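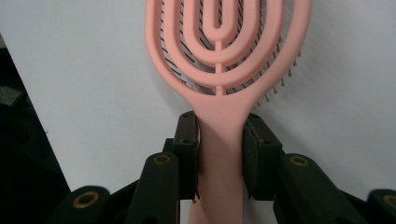
Fig. 2. The detangling brush from the back, bristles on the far side.

Section 2: The Detangling Brush

If you've come straight to this section because there's a knot in front of you and a kid attached to it, skip to 2.3 and come back for the rest later. Everyone else, please start at the top. I wrote the whole Plurkside long hair guide at my own kitchen table with my daughter's hair as the test subject, and this is the section I rewrote the most.

2.1 Getting to know the brush

The pink brush is the one you'll use every day. The wide comb (Section 3) and the finishing brush (Section 4) have their moments, but if you only ever pack one thing for the cottage, pack this.

The back of the head is open. Instead of a solid paddle you get loops, one nested inside the next, with a thin stem down the middle that runs into the handle. You can look straight through the gaps and see the bristles. I use the following words for the parts all through the guide, so you may as well meet them now:

Rim – the outermost loop, which carries on down both sides into the neck.
Inner loops – everything inside the rim.
Stem – the thin upright piece down the middle.
Bristles – the black ones, in slanting rows. Many have a small round tip.
Handle – the flat, straight part you hold.

My mother-in-law calls the whole thing "the fern" and I've had to stop myself from writing that in here.

Note: Some bristles lean out past the rim at the side. I had an email about this from a customer who thought hers had come damaged, and she was all set to trim them. Please don't trim them! A cut bristle has a rough end and you'll feel it on your scalp the very next morning.

2.2 Before the first use

It takes five minutes, plus drying time.

1. Take off any cardboard sleeve or tag. If there's a sticker on the handle, warm it with your hand for a bit and peel slowly from one corner. Leftover glue comes away with a drop of cooking oil on a paper towel.

2. Fill the washroom sink a few centimetres deep with lukewarm water and add one squirt of mild shampoo. Dish soap works too, but you'll be rinsing for ages.

3. Swish the head through the water, bristles down, then turn it over and do it again.

4. Rinse under the tap until there are no suds left between the loops. Suds love to hide where the inner loops meet the stem.

5. Shake it (over the tub, not over the mirror, ask me how I know) and lay it bristles down on a towel.

6. Once it's dry, run your palm over the bristle tips. You're feeling for anything sharp. If you find a sharp one, stop there and send the brush back, the address is on the last page of this guide.

Caution: Lukewarm means lukewarm. Don't boil the brush, don't put it through the dishwasher and don't leave it on a heat register to dry. I did that last one in January with an early sample and the handle came out with a bend in it like a banana.

2.3 Brushing out dry hair

Dry hair is where I'd have you begin, just so you get the feel of how much pressure you need. The answer is hardly any.

1. Sit down, or sit the other person down. A low stool with you standing behind is best for kids. Television permitted.

2. Take out every elastic, clip and bobby pin. Then check again, there's always one more at the nape.

3. Divide the hair into two sections down the back, or four if it's thick. Clip up whatever you aren't working on.

4. Hold the handle loosely, with your thumb flat on the back, pointing toward the head of the brush. If your knuckles have gone white you're gripping far too hard.

5. Start a hand's width from the ends. Brush down and out, in short strokes, until the bristles pass through without catching.

6. Move up another hand's width and do it again, all the way to the ends each time. Keep going like that until you reach the roots.

7. Only now do the long stroke from scalp to tips, the one everybody wants to start with. Two or three of those and the section is finished.

8. Unclip the next section and carry on.

Note: On my daughter (hair to the waist, fine, tangles if you look at it sideways) the whole job takes me 17 minutes on a school morning. My own hair takes 2. Yours will land wherever it lands, so please don't race anybody.

If you meet a proper knot, put the brush down for a second. Pinch the hair between the knot and the scalp with your free hand so the tugging stops at your fingers. Then go at the knot from the bottom with just the outer corner of the bristles, a few hairs at a time. A small dab of conditioner helps a lot. If it still won't budge after a good try, jump to "Felted knots" in 2.6.

2.4 Brushing wet hair

You can use the brush on wet hair, and in our house we mostly do, but wet hair stretches and it will snap if you bully it. So:

1. Squeeze the water out with a towel. Squeeze, don't scrub. An old cotton T-shirt is even better than a towel and I've converted most of my street to it.

2. Work a leave-in conditioner through the lower half. A dollop the size of a loonie does for shoulder length.

3. Follow steps 3 to 8 from Section 2.3, with shorter strokes.

4. Wipe the bristles with a dry cloth now and then if they get gummy with conditioner.

Brushing in the shower is fine too, with the conditioner still in. Hang onto the handle though, it's a slippery business! For curly hair this is the only way I'd do it, and then I'd leave the curls alone until they're dry.

Caution: Don't hold the brush in the stream of a hot hair dryer. The open back tempts you, I know, air goes through it so nicely. The cool setting is all right. On hot, use the finishing brush from Section 4.

2.5 Cleaning

After each use, pull the loose hair off. That's the whole daily routine, and if you keep it up the weekly clean is nothing. I do mine on Wednesday night with the bathroom sink.

1. Slide the tail end of a comb under the hair that's wound around the base of the bristles and lift. Work from the handle end toward the top of the head. Most of it should come off in one mat, which is disgusting and very satisfying.

2. For hair that's caught around an inner loop, turn the brush over and snip the strand from the back with nail scissors, then pull it through. Keep the blades away from the bristles.

3. Soak the head for ten minutes in lukewarm water with a squirt of shampoo. The handle can stay out.

4. Take an old soft toothbrush and go along the rows, following their slant. Then do the back – along each loop, and along both sides of the stem.

5. Rinse, shake, dry bristles down as in Section 2.2.

Dry shampoo and hairspray leave a grey film that plain shampoo won't shift. For that I stir a spoonful of baking soda into the soak. Setsuko Kamata, who cuts hair two doors down from our shop and has been through more brushes than I've had hot dinners, leaves hers in that mix for half an hour. She also told me to stop using bleach, so consider yourself told as well.

Note: The pink may look a little dull or chalky in some lights. The finish is matte, so don't go scrubbing at it looking for a shine.

2.6 When things go wrong

The brush skates over the top of the hair. Your section is too thick. Split it in half and try again.

It's pulling, even at the ends. Check for hair wound around the bristle bases (see 2.5). If it's clean, you're probably starting too high up.

Static. A winter problem at our place, every year, the minute the toques come out. Dampen your palms, smooth them over the hair, then brush. A tiny bit of conditioner on the bristles does the same thing.

A bristle has bent over. Dip it in warm water for a minute and stroke it upright with your finger. Most come back. One or two that won't come back make no difference.

A bristle has come out altogether. One here and there, carry on. A whole patch missing, retire the brush to the dog.

A loop has cracked. Stop using it straight away. Hair gets into a crack and you don't want to find out how that feels. Don't glue it either.

Felted knots. These are the ones that have gone solid, usually behind the ear or under a scarf. Coat the knot in conditioner, wrap it in cling film and go have a cup of tea. Then pick at it with your fingers first, the wide comb second and the brush last. Brayden Bélanger from our returns desk got one out of his niece's hair this way over two evenings, with breaks for popcorn.

2.7 Storing and travelling

Keep it somewhere dry, out of direct sun, and not bristles down under a pile of other things. A mug on the shelf is fine, handle in, head up. In a bag, slip an old sock over the head. I've tried the De Luca pouch and the Stareck one and they're both good, but the sock was free.

One brush per head, please. If you must share, and especially if there's been a note home from school about lice, go to Section 6 before you brush anybody.

Replacement brushes are listed in the parts table at the back under item 141, and the wide comb is item 79. If you order both together, put them on one form so they go in the same box.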